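Plemdale Simulation and Equipment Planning
Progress report to the Trandodton equipment fund

Last updated: 08/10/2026

Where the budget stands

The grant asked us to settle what to buy before we spend on hardware. We are still in that phase. Spending to date is $3,637, nearly all of it on compute time and on the workstation memory upgrade that was in the original plan. The annual license for the simulator, Dandex, came to $1,522 and is included in that total. No arm, gripper or camera has been ordered, and none will be before the fund has seen the purchase list.

One line has moved. We had put $500 aside for shipping sample grippers back and forth with Van Leeuwen. They now send the gripper models as files at no charge, so the money is unspent and we would like to keep it for spare fingertips. Please let us know if that needs a formal change request.

What was done in September

Most of the month went to the kitchen tests. The question for the purchase list is whether a two-armed robot is worth the extra cost over a single arm on a wheeled base. To answer it we need to know how often the second arm is doing something useful during ordinary counter work, and how much of the workspace each camera position can cover.

We set up the kitchen in the simulator with a long stone counter along one wall and ordinary things on it – a green glass bottle, a white cup and other small items. The robot works from beside the counter. We recorded from the head view and from views close behind the gripper, so that the two kinds of camera could be compared before either is priced.

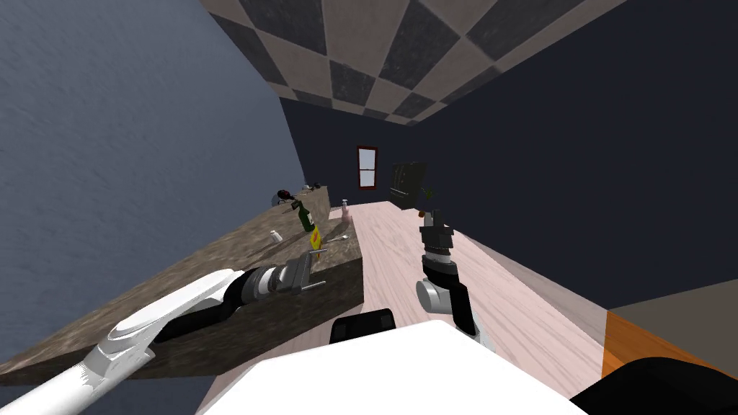
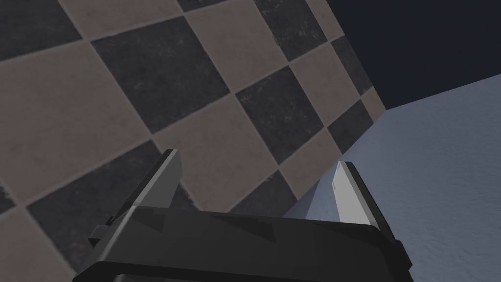
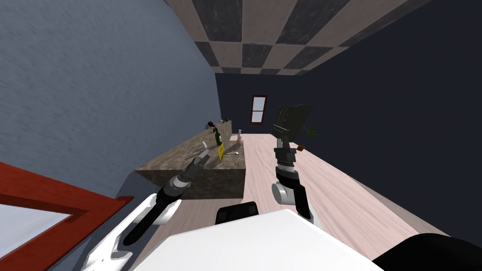
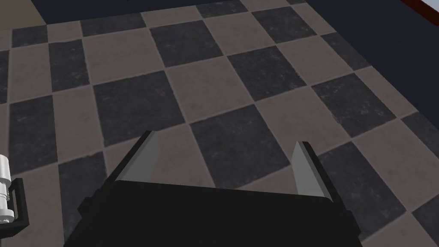 Findings that affect the purchase

1. Cameras. The head view takes in the counter, both arms and most of the room, but the items at the far end of the counter are small in it and hard to tell apart. The gripper views show both fingers clearly and very little else. When the gripper is turned toward the floor, the counter items are out of view altogether. We expect to need both kinds, and the draft list now has one head camera and two gripper cameras. The earlier draft had only the head camera.

2. Second arm. It was more useful than we had assumed, mainly for holding one item while the other arm works at the counter. It also gets in the way. With both arms raised, part of the head view is taken up by the robot itself, and we lost several attempts to this. A slightly higher head mount may help. That is a cheap change in simulation and an expensive one after delivery, so we want to try it first.

3. Gripper. The two-finger type handled the cup and the bottles well enough for our purposes. Thin items lying flat on the counter were the weak point. Van Leeuwen lists a narrower fingertip that fits the same gripper, and we have asked for the file.

4. Reach. From its present position the robot can't work the far end of the counter without moving. Either the base has to travel or the tasks have to stay at the near half. A traveling base is the largest single item on the draft list, and we have not made up our minds about it.

Open problems

The simulated surfaces are more even than real ones and the lighting is kinder. Glass in particular is too easy for the cameras to pick up. We don't think the results on the green bottle should be used to choose a camera model, and we have left the model blank on the draft list until a real unit can be borrowed and tried.

Compute time is running ahead of plan. Each camera added to a run slows it down, and the September runs had more of them than we budgeted for. We have cut the image size on the gripper views, which brings the cost back close to the monthly figure. If that turns out to hurt the comparison we will go back to full size and run fewer attempts.

Next period

- Repeat the counter tests with the head mount raised.
- Run the same tasks with one arm on a wheeled base, for the cost comparison.
- Test the narrow fingertip once the file arrives.
- Get written quotes for the two-armed and single-arm options. Quotes should be valid for at least 9 weeks so that they outlast the fund's review.
- Send the fund a priced purchase list with both options side by side, including service contracts and the floor space each would take up at Plemdale.

Decisions needed from the fund

Whether the $500 for shipping can be moved to spare parts, and whether service contracts may be paid from the equipment line or have to come out of our running costs. The second answer changes the comparison a good deal – the contract on a two-armed unit is priced per arm.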